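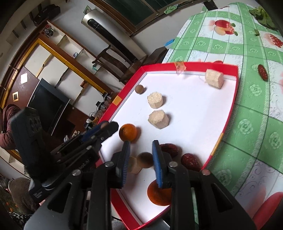
Luvico Handheld Tools Group, bench notebook

Tue 29 December

Pad comparison, away bench, kitchen-type objects. Ziden pads (the blue textured ones) on the two-finger handheld. Writing this up tonight before I start believing the summary slide.

Claim being tested: Ziden says the blue pads hold "any household item" with no change of closing force. I don't like "any" in a data sheet. Their test objects were all machined blocks and foam cubes, which are the two kindest things you can hand to a gripper. So we went with food and small wooden bits, because that is what people will put in front of it.

Objects in use: tangerines, dried jujubes, rice cake type cylinders, small wooden balls, a pale short cylinder, a flat orange disc. Red-walled tray on the table, oilcloth underneath. I left the cloth on. Somebody will say the pattern makes the camera comparison unfair. Good, it should be unfair. If the tracking only works over gray felt I want to know now.

Settings: closing force limit at 40 percent on the trigger stop, same for every object. Finger speed left alone. Camera exposure locked. Lai controller board, stock firmware. I did not use the Flistness board for the first block even though it was sitting in the bag, as the last time we swapped boards halfway through we spent most of March arguing about which numbers belonged to which.

Attempts logged: 108 in total across both pad sets, old gray rubber first, blue second. 10 attempts thrown out (trigger released early, my fault, marked in the log with an X). I am keeping the thrown-out ones in the file so nobody can say I picked.

Notes by object, blue pads:

Wooden balls. Fine when the fingers come straight down on center. Off center by a small amount and the ball rolls out along the pad and hits the wall. Old gray pads did the same thing. No improvement that I can see, whatever the texture is supposed to do.

Flat disc. Bad. Lying flat in the tray there is no edge for the pads to get under, and the texture does nothing for that. Only picked up by pushing it to the wall and tipping it. I would call that the operator picking it up, and I have logged it as a fail. Expect an argument about this.

Jujubes. Better than I wanted to admit. Wrinkled skin sits into the ribs and stays there, even held by one end. Gray pads dropped these often.

Rice cakes. Crumbs. The crumbs go into the ribs and then the next object is being held by crumbs. Brushed the pads between tries after I noticed, which means the early tries and the late tries are not the same test. Should have caught it sooner. Next time brush after every pick, no exceptions.

Tangerines. These are the ones Ziden will put on the brochure. Good grip from the side, no twisting when I turned my wrist over. Looked for marks in the peel after and found faint lines on one fruit. I can't swear the lines were not there before. Should have checked every fruit first.
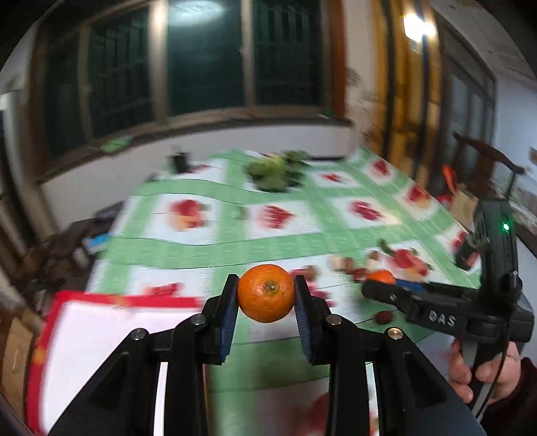
Two tools over one table is where it gets less flattering. With both handhelds working, each one keeps getting into the other's view, and the pose estimate doesn't care for that at all. Log entry 3537 is the worst of it: the right-hand track jumps a hand's width and comes back as if nothing happened. The status light stayed green the whole time. I'd like somebody to tell me what that light is for. As far as I can make out it means "powered" and we have all been reading it as "tracking OK."

Checked the window as a cause. Dark panes with a bright reflection on them, and the jump does come when the tool swings that way. But I also got a smaller jump facing away from the window, so I'm not writing "reflection" in the fault column yet. Put "unknown, possibly reflection" and left it.

Cable on the second tool is too stiff. It pulls on the hand when you reach across, and after a while you start steering around it without noticing. That goes into the data too. We should stop saying the tool is "free moving" until the thin cable is either thinner or gone.

Swapped to the Flistness board for a short block at the end, blue pads only, tangerines and jujubes only. Feels smoother on closing. "Feels" is all I have. The trigger curve is different, so the 40 percent stop is not the same 40 percent, and comparing the two boards on force would be nonsense until someone puts both on the load cell. I did not have the load cell with me. Not counting this block in the totals.

Where I am on the pads: the blue ones are better on soft and wrinkled things, the same on small hard round things, no help on flat things. That's a decent pad. It isn't the pad on the data sheet. I would buy a few sets and not replace the gray ones across the board. The price gap is hard to defend if half the job is wooden parts.

Where I am on the boards: no opinion, and I'd ask everyone else to have none either until the force check is done.

Things that bother me about my own test:
Order was always gray then blue. By the time I got to blue I had had a lot of practice.
Same operator for the whole pad comparison.
Fruit was not weighed.
Crumbs, see above.
I knew which pads were on. Hard to avoid when they are blue, but it counts.

To do:
Load cell check, both boards, before any more grasp runs.
Rerun wooden balls and disc with blue first, gray second, different person on the trigger.
Ask Ziden how they cleaned their pads between tries, and whether they did.
Find out what the green light reports.
Pull the video for 3537 and step through it next to the track.
Check the pivot screws on both tools for play. The left finger on mine had a click in it by the end and I don't know when it started.

Raw log is on the shared drive under the date, pad sets in separate folders, X entries left in. Please don't clean it up.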